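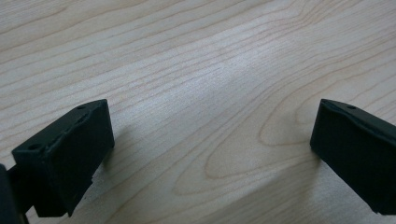
Tabletop, main work surface. Light wood, long fine grain, a pale patch of sheen near the middle.

**Furniture check, Room 17, Orden building**
Date: 1/3/26
Checked by: Yu-na Ko
Copy to: Cillian Rafferty
Item tag: 851

## Top surface

- [x] **Grain and finish.** OK. The oval grain pattern is in the wood and has been written up as a stain before. Please don't log it again.
- [x] **Sheen.** Light reflects off the smooth surface. Tilt your head or move to the other side before marking a worn spot.
- [x] **Flatness.** Straightedge laid both ways and corner to corner. No gap worth noting.
- [ ] **Cleaning.** Wipe along the grain with a damp cloth, then a dry one. Left open until Bo-ram confirms which cleaner we are using now. The Ginine spray is not to be used on wood.

## Edges and underside

- [x] **Edges.** Ran a cotton cloth around the full edge. It caught once near the window end. Sanded by hand and checked again.
- [x] **Fasteners.** All 4 leg bolts tight. One took almost a quarter turn.
- [ ] **Felt pads.** One is thin. Replacement on order from Rocha.

## Stability

- [x] **Rocking.** None with weight on each corner.
- [x] **Position.** Clear of the door swing. Keep it there.

## Comments

Hwa-young Ji asked if the top needs refinishing this year. I would leave it until May and look at it again in daylight. The finish feels even under the hand and I found no raised grain.

Use a mat for anything heavy or rough on the bottom. The mats are in the Plultitz cabinet, second shelf.

Result: pass, two items open.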